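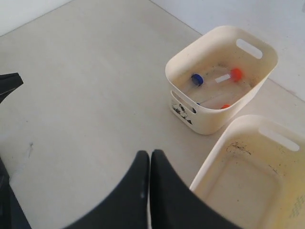 Tollus asked whether the deposit scheme or the landlord should be approached first, and the point deserves to be settled before anything else is considered. The full enquiry reads as follows.

Reading time: 4 minutes

Check-out report lists "floor marks throughout", deduction of 900 proposed
Posted by Tollus, July 2019

I rented an unfurnished ground-floor flat through Susent Lettings for 26 months. The tenancy has ended and the keys were returned on the final day. The check-out report states "floor marks throughout, living room and hall" and proposes a deduction of £900 from a deposit of £1,000, for cleaning and recoating of the floor.

The check-in report described the floor as "good, light wear" and contained no photographs of it. I signed that report and returned it within the period allowed. The floor was swept and mopped before I left. There are a few faint streaks which did not come out with ordinary cleaner, and I do not dispute those. I do dispute the word "throughout".

Susent Lettings has given me a date by which to accept the figure. I should be grateful for advice on three matters: whether I am obliged to reply by that date, whether the landlord may charge for the whole floor, and whether I should write to the landlord or go directly to the deposit scheme.

Hegedűs

The order of events is normally as follows. The tenant writes to the landlord or the agent, stating which deductions are accepted and which are not. If no agreement is reached, the tenant may then ask the scheme holding the deposit to decide the matter. Most schemes expect to see that some attempt at agreement was made, and a single clear letter is generally sufficient for that purpose.

The date set by the agent is the agent's own. You should reply within it as a matter of courtesy, but a failure to do so does not amount to acceptance. The scheme will have its own time limit for raising a dispute, and that is the one to observe. It will be printed in the leaflet you were given when the deposit was protected. If you were given no leaflet, ask the agent in writing for the name of the scheme and the reference number.

As to the amount, the burden rests with the landlord. The deposit remains the tenant's money unless a claim against it is shown to be justified. The landlord must show the condition of the floor at the start, its condition at the end, and that the difference goes beyond fair wear and tear. A check-in report of three words and no photographs is weak evidence of the starting condition, although your signature on it does give it some value. "Light wear" may assist you, as it records that the floor was not new.

A landlord is also not entitled to end up in a better position than before the tenancy. If the coating on a floor can be expected to last for a set number of years and part of that life has been used, the claim should be reduced accordingly. You should ask for the following:

- the date on which the floor was last coated or laid, with an invoice if one exists
- the quotation on which the £900 is based, showing cleaning and recoating as separate items
- any photographs taken at check-out, in full size and with their dates

I would advise offering a modest sum for cleaning the streaks you accept. An adjudicator will look only at the evidence, but an early offer often brings the matter to a close without one. Keep the letter short and leave out any complaint about the conduct of the agent, which is a separate procedure.

Tatitz

I had the same with a different agent. Mine was carpet. They dropped it when I asked for the invoice. Do not sign anything.

Susent_tenant_6

The reply from Hegedűs is correct in the main, but I would add a caution regarding the undisputed part of the deposit. On the figures given, £100 is not in dispute by either side. You are entitled to ask for that sum to be released now, and you should do so in the same letter. Agents sometimes present the return of the balance as conditional on acceptance of the deduction – it should not be.

I would also take care over the phrase "do not dispute". If you write that you accept there are marks, state where they are and how many rooms are affected, and state that you regard them as ordinary wear over a tenancy of more than two years. An admission in general terms may be quoted back to you.

Tollus

Thank you for the replies. I have written to the agent today requesting the quotation and the date of the last coating, and asking for the £100 to be released. The scheme leaflet was with the tenancy papers. I have until September to raise a dispute and will add a note to this page once I have received an answer.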